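AMSIDE ALLOTMENT AND GARDEN SOCIETY
Minutes of the July general meeting
Held in the Plulley Road hall, 7:00 p.m.

Present: 23 members, a quorum under the rules as amended, and one dog, which does not count toward a quorum under the rules as amended.

Apologies were received from the holders of plots 9, 31 and 85. The holder of plot 40 sent no apology and was later seen through the window, watering.

1. Minutes of the last meeting

Approved with one correction. Under "Any other business," for "the slug talk was well received" read "the slug talk was received." The speaker has asked that the record show slides were available.

2. Matters arising

The gate padlock has been replaced. The new code was read out, then read out again, then changed when it was pointed out that the hall windows were open. Members will get the newer code by mail.

The lost wheelbarrow has come back. It was found behind the compost bays with a squash growing in it. The meeting discussed who owns the squash and got nowhere in ten minutes. Left with the chair.

3. Water

The chair reported that the standpipe by the lower path leaks about 113 gallons a week, a figure reached by means of a bucket, a watch and a good deal of patience. The water company says the leak is on our side of the meter. We say it is on theirs. The leak has been there longer than the meter.

A quote for repair has come in from Birhane Pipe and Drain: $1000, including digging, excluding putting the soil back. Several members felt that a society of gardeners could manage the soil. It was agreed to accept the quote. One member asked that her objection to the whole idea of plumbing be noted, and it is noted.

Hoses left running overnight were raised again. The rule is still no hoses after dark. The suggestion that dark be defined was voted down.

4. The summer show

The show will be held in the hall as usual. Entry forms are on the table by the door. Classes are as last year, with these changes:

Longest bean is now Longest Straight Bean, following last year's unpleasantness with the tape measure.

The onion class is split into Large and Other.

Cakes will be judged by the single slice, on a plain plate. Whole cakes took up two tables last year and the judge took the rest of the afternoon to recover. Fruit used in or on a cake should be grown on the site where possible. Entrants with strawberries are asked to remember that the show falls well past the best of them and to plan their freezers now.
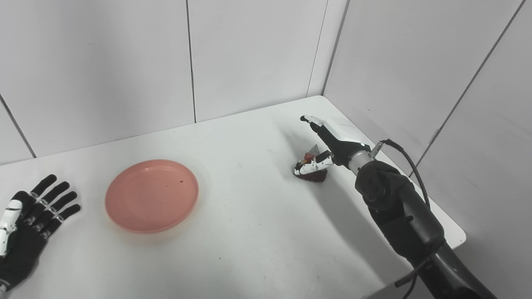 The Cadness Cup for best in show was discussed at length. The cup was given in 1893 and has the winners' names engraved on it, apart from four years when the engraver was owed money. There is no room left on the base. The choices put forward were a second base, smaller lettering, or fewer winners. A second base was preferred. The member who offered to turn one from an old pear trunk was thanked and reminded that he offered this in a previous year too.

Judging will be done by someone from outside the society. This was carried with great warmth by everyone who didn't win last time.

5. Compost

The bays are full. They are full of things that aren't compost, among them a kettle and most of a deck chair. A new sign was proposed listing what may go in. It was pointed out that the present sign does this and is in the second bay, under the deck chair.

Agreed: the sign to be dug out, wiped and put back up. The left bay to be turned on the first dry weekend. Members were asked to bring a fork. Three members immediately remembered trips abroad.

6. Rents and the waiting list

Rent for a full plot goes up to $85 from the new season. Half plots will pay half, a sum the meeting was content to leave to the holders of half plots. The waiting list now runs to a third page. Two plots have not been touched since spring, and letters have gone out. One reply described the plot as a meadow. The plot inspectors have been asked to go back and look for flowers.

7. Refreshments

Tea at meetings has been running at a loss. Cups will go up by a quarter. Cookies stay free, limited to two per member until everyone has been served, after which the usual disorder may resume. A rota for baking was passed around and came back with one name on it, in handwriting several people denied.

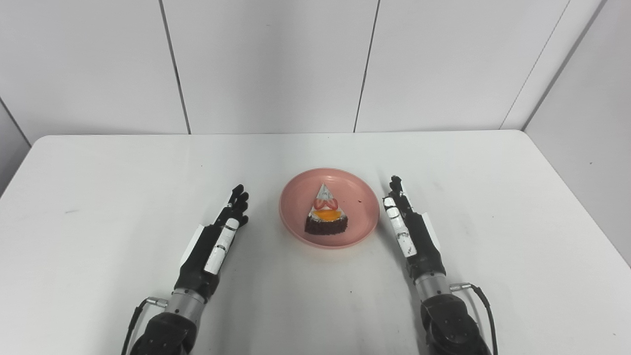 8. Questions from members

Can a plot holder enter the show with produce grown at home?

Only in the flower classes and the jam classes. Everything in the vegetable classes must come from an Amside plot, and the stewards may ask which one. Pots on a patio at home don't make the patio a plot, however many of them there are.

A further question about bonfires was ruled to be a complaint about a neighbor and was moved to the end, by which time the neighbor had gone home.

9. Any other business

The shed roof will last another winter if nobody leans a ladder on it. The ladder is to be moved to the other shed.

The seed order closes at the end of August. Late orders will be placed late.

The slug speaker has offered to return with the slides. Deferred.

The meeting closed at 9:10 p.m. Chairs were stacked by those nearest to them. Next meeting in September, same hall, same time; please bring your own cup.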